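Shallow box for toiletries: lay flat or stand up?
Home Organization > Bathroom and Travel

ledport_dan
Moving into a shared house in September, with one shelf in the bathroom for me. I want everything to live in a single open box that I can carry in and out. The box is square and shallow, sides lower than most of the bottles. Contents are mouthwash, toothpaste, a clear container and a few packets. Do I lay everything flat, or buy a deeper box and stand it all up?

Babak Talebi
Deeper box. Mouthwash on its side will seep past the cap eventually, and a low wall does nothing to hold a tall bottle upright.

quietgrout
Disagree. A deep box hides the small packets at the bottom. I ran a shallow one for 3 years in a dorm. Heavy items go in the corners against the walls, light items in the middle. Tube goes in last, on the diagonal if it's longer than the side.

Babak Talebi
And the mouthwash?

quietgrout
In a corner. Cap tightened by hand, then checked after the first night. One leak in 3 years, from a cracked cap.

Azadeh Fallahi
You two are solving different problems. If the box sits on a shelf, stand the bottle next to it and skip the argument. If the box gets carried twice a day, weight distribution matters more than height. Measure the bottle before buying anything. My Cludura bin was listed at 10 inches and measured nearly 10 on the outside, less on the inside, and the bottle I bought it for didn't fit.

ledport_dan
Carried twice a day. It's a long hallway. Tried the corner layout tonight, toothpaste still out.

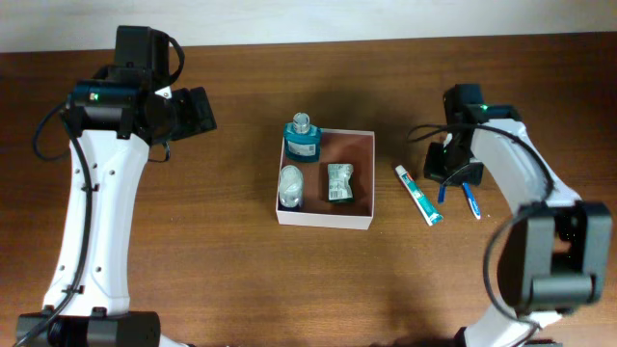 Does the toothpaste tube need to go in the same box as the mouthwash?

It can go in a separate cup if the box is full, but with a carried box one trip is easier, so put it in last along whichever side has a clear strip.

quietgrout
I'd move the packet toward a wall and give the tube the middle. Packets bend, tubes don't, at least when they're full.

Babak Talebi
Still say deeper. A Nela tray with a 3 inch wall would take all of it upright except the tube.

Azadeh Fallahi
A 3 inch wall won't steady a full-size mouthwash in a hallway either. Put a folded washcloth under the bottle. It stops the sliding and catches drips.

ledport_dan
Washcloth it is. Keeping the shallow box for now, will report back if anything leaks.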